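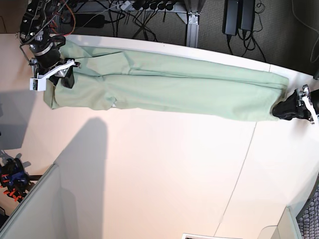 August, dye bench, 4:10 pm

Third go at the weld bath. Trinwood cotton again, scoured this time, whatever the label says about "ready to dye." Alum mordant went in overnight and got 30 minutes at a simmer this morning while I argued with Oğuzhan about the thermometer. He says it reads low. I say he reads it from across the room.

Weld at 300 g dried to the big pot, strained twice. Held under 72 C except for one excursion during the phone call, which I am writing down only because Cherry Mae saw it. Color came up a decent sharp yellow. Swatch 4 is blotchy along the fold, entirely my fault for cramming it in beside the spoon.

Overdyed the offcuts in what remains of Analyn's indigo vat. She calls the vat "tired." It smells like a pond with a grudge. Short dips gave a thin green, longer ones went to bottle green and then rubbed off on my sleeve, so the pH needs checking before anybody promises Cabrera a color match. Bienvenido has already promised Cabrera a color match.

To do: feed the vat, wash-test swatches 1 to 3, put the other half of each in the window under foil for lightfastness. Mark Anthony has the good pH strips. Get them back. Also the Nitham invoice, which I have now moved to three different piles.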